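From: Pentti Hämäläinen
To: plonden-household-staff
Date: 10/18/21
Subject: Re: Modness and the folding hours

Dear colleagues,

Thank you to everyone who wrote after the last notice. I am replying to the list, as several of you raised the same points as the message below.

> I work out of the Perrin office and do mostly bedrooms and clothing. We
> were told that Modness will take over folding in client homes "in time."
> Three things are unclear to me. Will the hours we spend with the gripper
> be paid as regular hours? Will the visit times on our schedules be cut
> when the machine arrives? And who answers to the client if something
> delicate is damaged? I have no objection to trying it, but I would like
> the answers in writing before I sign up for another term.

On the first point, hours spent with the hand-held gripper are working hours. They are paid at your usual rate and entered under the code for household work, with the letter M added. Anyone whose time was entered as training in the first pay period should tell the Perrin office, and the difference will be paid with the next check. To date, 495 hours have been logged by the 20 staff members who signed up. Participation remains voluntary, and a decision to stop will not be noted in your personnel file.

The work itself is the clothing work you already do: picking up, spreading out, sorting, and folding on the bed. The grippers are carried by hand, and the two yellow fingers do the holding. Dulen has asked that garments with lace or other thin trim be included along with shirts and heavier items, because these are the ones a machine is most likely to handle badly.

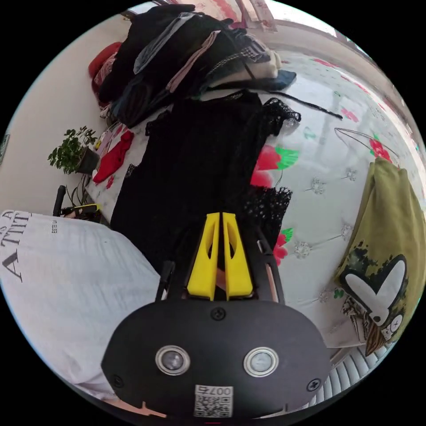 Clothing work on a bed, with the hand-held gripper.
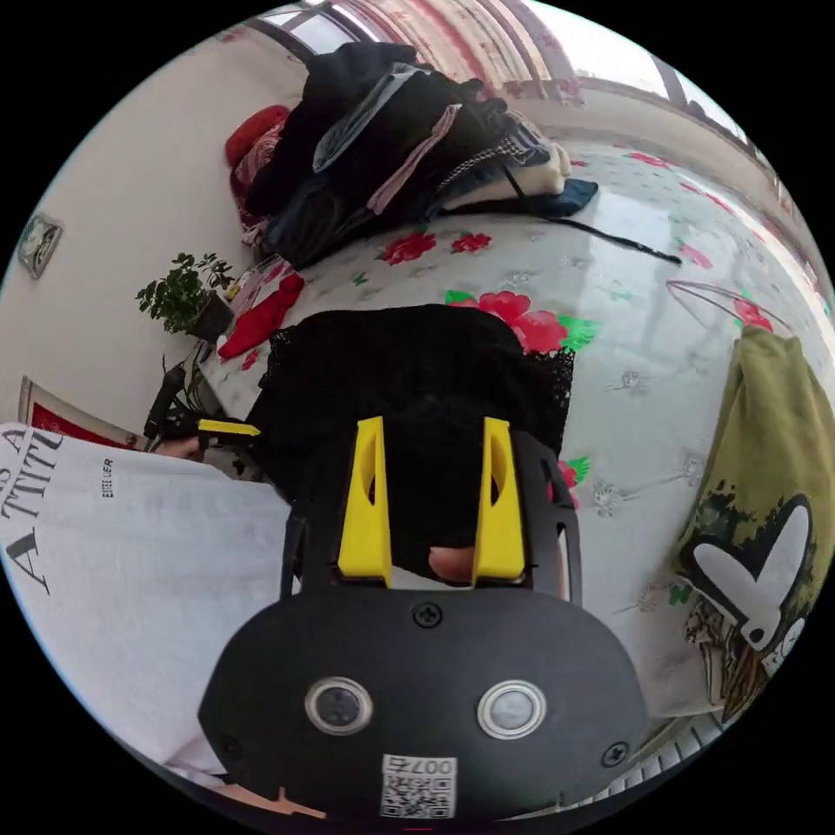 Staff have reported that the gripper is slower than bare hands and tiring for the wrist. We accept both points. A visit that includes gripper work now carries an extra allowance of time, and no one should use the tool for more than two hours in a shift. If a client is waiting for you to finish, put it down and complete the folding in the ordinary way.

On the second point, visit times will not be shortened during the current agreement with Dulen, which runs through February. I cannot give a promise beyond that date. What I can say is that management has agreed to discuss any change to visit lengths with staff before it is put to clients – this was not the case when the dishwashing schedule was revised, and I regret how that was handled. Time freed from folding, should there be any, is to be offered first for the tasks clients ask for most often, such as changing beds and mending.

On the third point, Plonden answers to the client. Please report damage on the usual form and state whether the gripper was in use. Do not offer to pay for or replace anything yourself. The form will not be passed to Dulen with your name on it.

Four places are open for the staff group that will review the next version of the Modness work plan. Meetings are held in paid time at the Perrin office. I would particularly welcome someone from the evening shift, which has had no seat so far. Please write to me directly and not to the list.

The written terms will be sent to your home address – please read them before signing for another term.

Sincerely,

Pentti Hämäläinen
Household Services, Plonden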